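Snack swap boxes, round two

Well, I said in March that I would never organize another snack swap, and you all know how long that lasted. The sign-up sheet is back on the board at Bulbridge, the tape gun has been found (it was in my trunk, sorry), and I've been packing boxes every evening this week with the radio on and my good scissors hidden from the rest of the household.

If you missed the first one, it works like this. You put your name down, you get matched with somebody in the Brerkeo group across the state, and you send them a box of things to eat that they probably can't get at their own corner store. They do the same for you. I got four kinds of pickle last time and I'm still eating them.

A few things I learned the hard way. Don't buy the biggest box you can find! I did that, and then I had to fill it, and the postage came to more than the snacks did. The small brown ones are plenty. Put the heavy stuff in first, jars and cans if you must, but please wrap them, I am still finding chili oil in places. Chips go in last and on top. And leave the chocolate out if the weather is warm, or at least pick the kind with a candy shell.

Somebody asked me whether everything has to have an English label. No, but do tuck in a note with what it is and anything a person might be allergic to. I had a bag last spring that I ate with my eyes closed, more or less, and it was squid. It was very good squid, but I would have liked a heads-up.

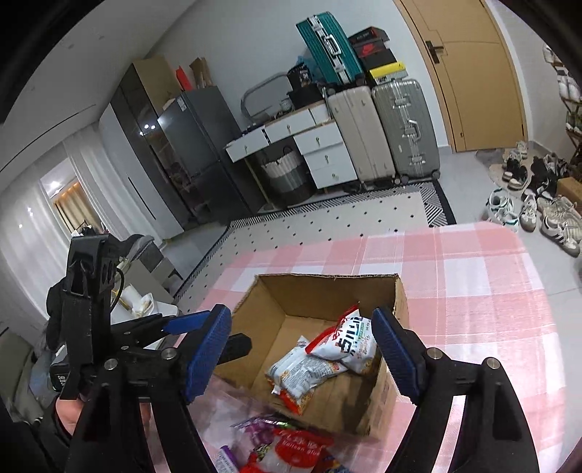

My own box is coming along, slowly, on the pink checked tablecloth that has been stuck on my table since I started all this. I always begin with bags and then fuss over them for an hour. The white one with the red edge and the big black lettering can stay where it is, leaning on the side, but its neighbor is lying with all the small print facing up and I want the pretty side showing when the lid opens. Everything in the clear plastic bag still has to find a spot too, and I've got my eye on the shiny purple wrapper for the very top, with the red packet next to it if there's room. I may need to take my own advice about box sizes.

Boxes are due at the Bulbridge front desk by 16 Nov 2019, taped and with the address on the outside (inside doesn't help, and yes, that happened). Kao, the little grocery two doors down from us, is putting out a shelf of things that travel well, so go look there if you're stuck. We have a spending limit of eight dollars, not counting postage, and I mean it this time. If you want in and haven't signed up, just write your name at the bottom of the sheet and I'll find you a match.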